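Festival Calendar and Oral Customs Project: Where We Are as of June

Hello again to everyone at the Serkstead Fund!

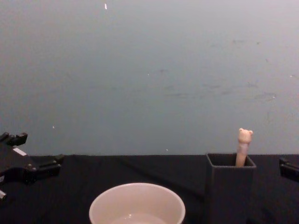
I promised you a proper update once the spring festivals were behind us, and they are, so here goes. I'm going to write this the way I'd tell you over coffee, and the spending sheet is coming separately in the format you like.

As you'll remember, the grant pays for me to collect family accounts of harvest and new year customs, mostly the small household stuff that doesn't make it into the printed almanacs. What gets cooked first, who lights the lamp, which days you don't lend out salt. When I last wrote I had a pile of recordings and no good way of finding anything in them. That part is so much better now! The index has 1405 entries as of this month, and each one is tied to a place, a festival and the spot in the recording where it comes up. I moved the whole thing over to Zenuton in April, which ate most of two weeks and a fair bit of my patience (the date fields came across backwards and I had to fix the lunar ones by hand), but searching it is a pleasure now.

The lunar dates deserve a word because they're the reason the calendar section is behind. A lot of families gave me the festival by moon phase, some gave it by the month name their grandparents used, and a few just said "when the mangoes are nearly ready." I had planned to put a single date next to each custom. I've dropped that. Each entry will carry the wording the family used, with a range next to it, and the printed version will have a fold-out chart so people can line up the different systems. I think it's a better book this way, but it does mean redoing the layout of the first two chapters, and I'd like your okay on the extra pages before I go further with the printer.

Interviews: I'd planned on 20 households for this stretch and got through all of them, plus a couple of return visits that I hadn't budgeted for and paid for out of the local travel line. The return visits were worth every penny. One family in Simanjuntak had told me in the winter that they didn't really do anything for the first day of planting, and when I went back in spring there was a whole business with a brass pot and turmeric threads that they simply hadn't thought of as "a custom." I now ask the question differently. I ask what they'd be annoyed to skip.

Translation is the sore spot. I have 11 recordings still waiting, all of them long, and the agency we used last year has raised its rates. Girnetti gave me a quote that's lower and their sample was good, a little stiff in the songs but very careful with kinship words, which matter a lot here (an aunt on the mother's side and an aunt on the father's side often have completely different jobs at a naming or a threshold blessing). I'd like to switch to them starting with the next batch. If you need a second quote on file, let me know and I'll chase one down.

School visits went fine. We did three, all in the morning, and the kids were most interested in the fasting rules, specifically what counts as cheating. I brought home a stack of their own family lists and I'm hoping to squeeze a page of them into the back of the book, permissions allowing. The forms are going out with the next school newsletter.

Money, quickly: travel is slightly over, printing hasn't been touched, and equipment is done apart from a replacement microphone cover. I'd like to shift what's left in equipment over to translation. It's a small amount and I've marked it in the sheet.

Coming up next are the late summer fasts and then the first of the harvest nights, and I've already been invited to two. I'll also have a draft of the gold and grain chapter for you to look at, covering why so many families buy some little thing on a lucky day, even if it's only a steel spoon or a bag of rice. I've got around thirty pages of notes for it and I'm excited to get going.

What I need back from you: a yes or no on the extra pages, the same on Girnetti, and whether you still want the sample recordings on a drive or if a download link will do.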